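Soft Goods, Hard Data

Folding remains one of the least solved jobs in household automation. A rigid box has one shape and a position that can be written down in six numbers. A shirt has no fixed shape at all, and the usual planning methods stall on it. At Vimis, the answer for the past year has been to collect examples of people handling cloth and let a learning system work out the rest.

The examples come from hand-held grippers. An operator works with one in each hand, at a table, and does the laundry. The grippers record their own motion and the opening of the fingers. No robot arm is involved at this stage.

"If the arm is in the loop, the operator slows down to suit the arm," says Genalyn Bautista, who runs collection. "We want the speed of a person with the reach of the tool."

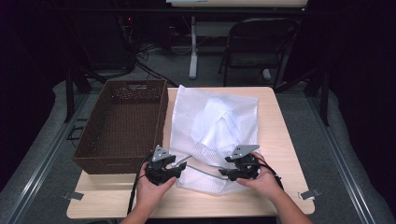
A session is a set of short episodes, each with a written start condition and a written end condition. Between episodes the operator changes the starting state on purpose: bag turned over, basket moved, cloth dropped instead of laid down. Jhun Lumanlan, who wrote the protocol, calls this the dull part and the part that matters most. Earlier sets were too tidy, and the policy trained on them failed when a sleeve was tucked under.

Each operator records 19 episodes and then rests. Wrist fatigue shows up in the data as a wider grip and a late release, and both are copied faithfully by the model. Sessions stop after five blocks, even when the schedule is behind.

Review takes longer than recording. Marites Enriquez checks every episode for lost tracking and dropped samples, then marks the time of each grasp by hand. Of the first 500 episodes, 400 passed. Most of the rest failed on tracking – a sleeve or forearm had come between the sensor and the tool.
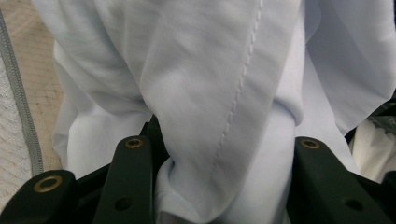
Pinch depth is still an open question. A shallow pinch takes one layer and tends to slip. A deep one holds, but it gathers layers that have to be let go later, and the fingers carry no force sensing. Alfredo Layug would like to add it. Bautista would prefer more episodes first, on the grounds that a new sensor makes the old set harder to use.

The next set, named Tilska, is due to start in September. It will cover shirts, towels and zippered covers, with left-handed operators included for the first time.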